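Wednesday, October. Bench notes, dye room.

Second try at the weld bath for the Mullemcombe fleece. Last week's lot came out streaky and I'm fairly sure the scour was at fault. The tips were still greasy when they went into the mordant. This time I scoured twice with the Ollik soap, rinsed until the water ran clear, and left the wool in plain water overnight before doing anything else.

Mordant: alum at 8 percent of dry weight, 300 g of wool, so 24 g alum. Dissolved in hot water first and topped up to cover. Brought up slowly over an hour, held an hour, left to cool in the pot. The lid on the big pot doesn't seat right anymore, so I had to top up twice. 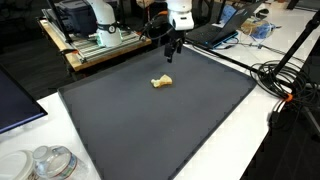 Weld was the dried stuff from Daly, chopped short and soaked since last night. Smells like old hay. Simmered an hour, strained through the cotton bag, pinch of chalk added after straining. Color of the liquor shifted within a minute of the chalk going in — much sharper yellow. Wool in at 11:15, kept under a simmer. I used the probe thermometer, the glass one reads high.

Pulled a test lock at 28 minutes and another at the hour. Not much between them once rinsed. Left the rest in until after lunch anyway.

Result is even this time, no streaks that I can find, tips and butts the same. A bit paler than the Bromden sample card but I'd take this over the card for the blanket yarn. Overdyeing half of it in the indigo vat if the vat is in shape by then. It was looking dull and gray on top this morning and wants feeding.

To do: order chalk, label the two test locks before they get mixed up again, fix or replace the pot lid. Exhaust bath is saved in the bucket with the blue handle — please don't tip it out, I want to run the gray fleece through it.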